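Went to the open house at the Forwood building in Liltville this August. They had the robotics floor open to the public for one afternoon. A few notes before I forget them.

Parking was in the back lot. Check-in was a folding table with name stickers. They split us into groups of 13 and ours went second.

Lena Tomaszewski ran our tour. She has been with the Zarnance project for four years and does most of the operator training. She kept it short and let people ask things as they went.

First stop was the parts room. Shelves of spare fingers, cables and wrist housings. She said fingers are what they replace most often, mainly the tips.

Second stop was a talk by Ermanno Guerra from Pellegrini. They handle small returns for phone shops and want help with sorting boxed items. He said a busy site of theirs gets up to 900 boxes in a shift, and people still do all of it by hand.

His main point was that boxes sound easy and aren't. The lids are glossy, the sides are dark, and two models can look the same from above. He passed a couple around and I could not tell them apart without reading the label.

Third stop was the two-arm table. This is what most people came for. We stood behind a strip of tape and could ask for a task to be repeated.

The task was plain: two phone-sized boxes on a white table, one arm for each. Someone in our group asked why they don't use one arm for both. Lena said one arm works, but they want the two arms to learn to stay out of each other's way.

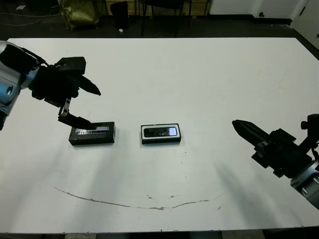 Does a person have to show the robot every new box? For a box close in size to ones it has already practiced on, usually a few tries are enough, but a very different shape means a new round of demonstrations.

They record those demonstrations in sets of 26. Lena said an operator can finish a set before lunch if the table is ready when they come in.

Last stop was coffee and a feedback form. I wrote that I'd like more time at the table and less in the parts room. The man next to me wrote the opposite.

They plan to open the floor again in the spring. Sign-up is at the Forwood front desk. Wear flat shoes, the stairs are metal grating.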